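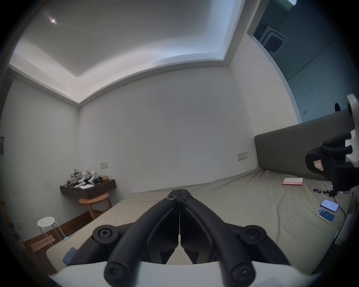
Two hand-held grippers over a bed, seen from a camera on one of them.

Zikero is a software package for recording and replaying gripper demonstrations. It is developed in Skeltelbridge and was first released under the name Nuchit. The package reads the video of each gripper, estimates the path of the tool, and writes both hands on one common clock. A planner called Akine then changes these paths into commands for a robot arm.

The public collection contains 2684 recordings, of which 296 were made with two grippers. Recordings where tracking is lost for more than 66 video frames are removed automatically. Version 2 added a viewer, but it does not yet support live control.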